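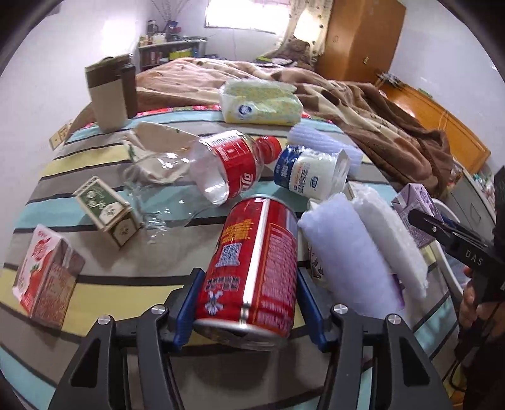
Bråten 40 Three-Way Recycling Stand

Item no. 2284
In stock, ships from our warehouse in two or three working days

Cans, bottles, cartons. One stand, three bags, no lid to fight with. Made by Grendirden, powder coated steel, comes flat packed. We have sold the Bråten since the first version and this is the better one, wider feet and the bag clips are finally metal.

What you get

Frame, 3 hoops, 12 bag clips, 4 screw feet, allen key, one starter roll of bags. Wall bracket is extra, see below.

Size and weight

Width 1220 mm
Height 1000 mm to top of the hoops
Depth 380 mm, a bit more with full bags
Bag size 40 liters each
Weight 6.5 kg without packaging

Measure the space first please. Most returns are from people who measured the wall and forgot the door swings.

Colors

White, dark green, gray. Green is low until the next delivery in February. Labels come in a plain set (metal / plastic / carton) and you stick them on yourself, so put them in whatever order you like. Extra labels blank, write on with a marker.

Putting it together

Takes 20 minutes. Hoops go on last. Do NOT tighten the side bolts until all four feet are on the floor or the whole thing leans. The drawing on page 2 of the leaflet shows the left side piece upside down, we've told them. Long flat edge goes down.

If the floor is uneven turn the screw feet, they have 15 mm in them.

Bags

Any 40 liter bag with a drawstring fits. The thin ones from the supermarket tear at the clips when there is glass in them, get the heavier kind. Our own roll is 25 bags, item price in the basket. Paper bags OK for cartons, not for anything that still drips.

Small tips
Rinse and drain first, specially yogurt and juice. Squash plastic bottles and put the cap back on if your town takes them that way. Do not squash cans or bottles with a deposit on them, many return machines won't take them. Check your local rules, they vary a lot, we can't answer for every town.

Cleaning

Warm water, dish soap, soft cloth. No scouring pads on the coating. Hoops lift off and can go in the sink.

Wall bracket

Recommended if you have small kids or a big dog. Two screws, plugs included for brick. For drywall you need your own plugs. Fits the gray and white frames right away, on the green one you have to scrape a litte paint out of the holes, sorry, working on it.

Which one do I need?

One or two people, the Bråten 40 is plenty. Bigger household or an office kitchen, look at the Jarkus, same idea but with four bags and wheels. The Jarkus hoops do not fit the Bråten. Please dont order them as spares.

Spares

Single hoop, clip set, screw feet, label sheet. All on the spares page. Bolts are M6, any hardware store.

Delivery and returns

Pickup from the shop is free, bring the order number. Returns within 30 days, unused, in the box. Missing parts: write to Blažena Doležal at the parts desk with your order number and a photo of the bag of bolts, she sends them out same day if you write before 2 pm.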